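Borkolwood Laundry Handling Project
Progress report for July, prepared for the Brodemley fund
Chantal Cormier, project lead

Summary

We had a fault this month, we found the cause, and I am more excited about the project now than I was in June. The fault cost us most of two working weeks of collection. No one was hurt and no equipment was lost. We still finished the month with 200 usable demonstrations against a plan of 800, and I would like to explain the gap properly because what we learned from it changes the plan for the rest of the summer.

What went wrong

Early in July, Ghislain Arsenault was replaying a set of recorded folds on the arm when the left gripper closed hard on the rim of a basket and kept closing. The arm then tried to carry out the next move, which was a lift, and dragged the basket sideways until Ghislain hit the stop button. He was standing outside the marked area, as he should have been. The stop worked and the arm held its position.

Our first guess was the arm controller, and we spent three days on that. Wrong guess! Melnyk, who built the controller for us, went through the logs with Ghislain on a long call and everything on their side was clean. The arm had done exactly what the recording told it to do. The recording said the jaws were open when they were in fact closing.

So we went back to the hand-held grippers, the ones our operators use to record the demonstrations in the first place. The opening of the jaws is read by a small sensor and sent down the cable. On the left unit, the connector where that cable enters the grip had worked loose. When the operator turned the wrist past a certain angle, the signal froze at its last value for up to 2 seconds and then jumped. On cloth this is very hard to notice, since a towel or a shirt forgives a lot. On a stiff rim it is a different story.

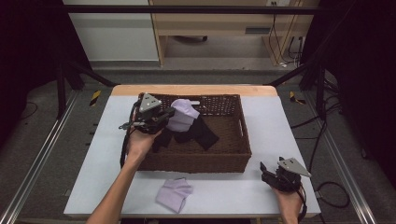
Once we knew what to look for, Ghislain wrote a short script (he had it running before lunch, which I still find amazing) that goes through every recording and flags any stretch where the jaw value stays perfectly flat while the wrist is moving. A real hand is never that steady. The script picked out all the bad recordings we already knew of and a good many we did not. We threw out everything it flagged. That hurt, but I would much rather send you a small clean set than a big one with a fault hiding in it.

What we changed

Both hand-held units now have a clamp on the cable where it enters the grip, so a pull on the cable no longer reaches the connector. Each session starts with a 30 second check: the operator opens and closes the jaws while turning the wrist both ways, and the screen shows green or red. If it is red, we do not record. The script runs again at the end of the day on whatever was collected.

On the arm itself, Melnyk added a force limit to the gripper. If the jaws meet more resistance than cloth should give, the arm stops and waits for a person to clear it. We tested this on purpose with the rim of a basket, with a block of scrap pine and with a rolled magazine, and it stopped every time. We also lowered the replay speed for any recording that has not been run on the arm before.

One item is still open. Cables on the floor of the recording area are a trip risk, and they are probably part of how the connector got tugged loose. I want to run them overhead. The parts are ordered from Burine and have not shipped yet. Until they arrive we are taping down what we can and keeping visitors on the far side of the room.

Results so far

The good recordings are really good. After retraining on the clean set only, the arm picked a single cloth out of a mixed pile noticeably more often than it did in June, and with far fewer of the odd half-grabs we had been blaming on the training. Some of those half-grabs were this same fault all along! We will have proper numbers for the next report, once we have run the full test with the clamp and the force limit both in place.

Schedule and budget

We are behind on the count and will make up part of it by adding a second daily session. I do not expect to reach the original figure before the end of August, and I am asking to move that milestone to the end of September. The clamps and the overhead cable parts come out of the repair line, which can cover them. No extra money is requested.

Ghislain has the full fault log and the list of removed recordings, and can send either one.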